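Two arms, one table at the Plellus workshop

2019-08-15

The big table at the back of the Plellus shared workshop has a new job. Since April it has been home to Alari, a two-arm sorting build that members have been putting together in the evenings, and this month both arms are finally running from the same program. If you have stopped by lately and heard cheering over the noise of the band saw, that was probably us!

The task sounds like something from a preschool: put each block on the plate of the same color. Getting two machines to do it while sharing one table has turned out to be a wonderful puzzle, and it has pulled in people who had never touched a robot before this spring (a quilter, two bike mechanics and a retired piano tuner, at last count).
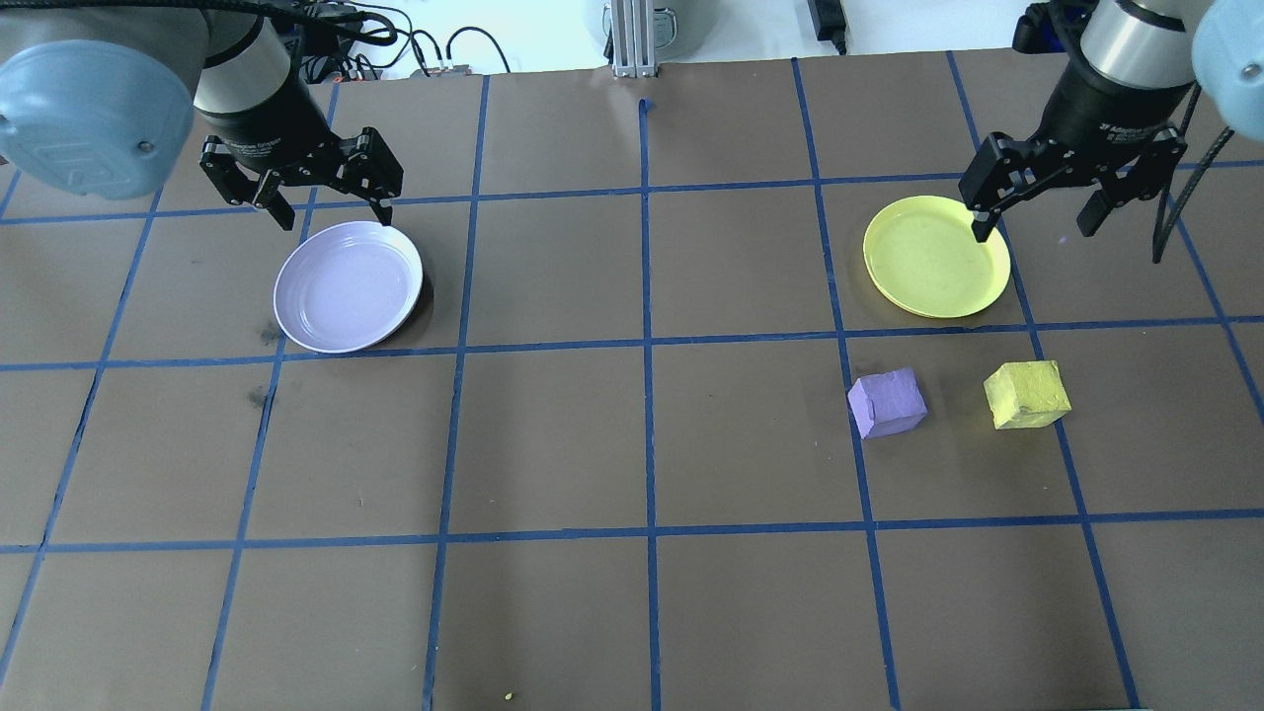
Ignacio Kowalczyk started the project and still writes most of the code. His first plan was to have the arms take turns, with one parked well out of the way while the other worked. That was safe and painfully slow. The new version lets both of them reach in together, each with its own side to look after, and the tape grid is how everyone keeps track of which side is which. A purple cube and a yellow cube in one row, a lavender plate and a yellow plate in the row above, and you have a full round ready to go. Members call out cells to each other like a game of Battleship, and new people pick it up in a minute or two.

The grid went through a few lives of its own. The first one was drawn in marker and could not be moved when the arms were shifted on their mounts. Blue painter's tape solved that - it peels up, goes back down and costs next to nothing. Laying it straight is another matter, and the group has become surprisingly picky about corners.

"I thought the hard part would be the grippers," Kowalczyk told us. "It was agreeing on where zero is. Once both arms believed in the same corner of the table, everything else started to move."

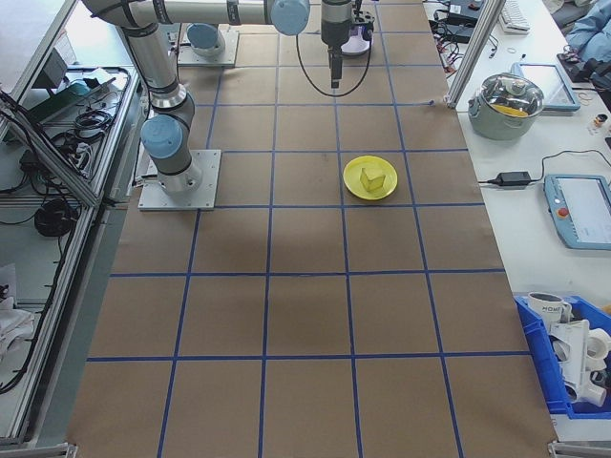 A yellow-green block on the yellow plate, with one of the grippers hanging over the table.

The group keeps a running log of every attempt, good or bad, and it stood at 696 when this item was written. The misses are as much fun to read as the hits. There is a whole page on blocks that were let go a little too high, and another on a long argument over whether a block leaning on the rim of a plate should be scored. (It should not. The vote was close.)

The control program is called Dvorak, named for the composer and not the keyboard layout, though members who type on that layout have claimed it anyway. It plans the path for each arm, checks the two against each other and slows one down if they would come too close.
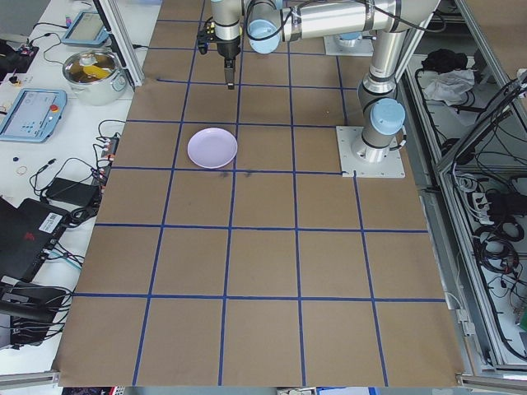

Next on the list is a small add-on called Nedum, which will let a person pick a color and a cell from a phone and send the request to whichever arm is closer. It already works in simulation, and the first try on the real table should come in over 7 weeks, once the safety checks are written up and everyone who helps out has been through them.

Sessions are open to all members, and you do not need to know any code to join in. The group is especially keen to hear from anyone who likes careful measuring, or who has a good eye for tape.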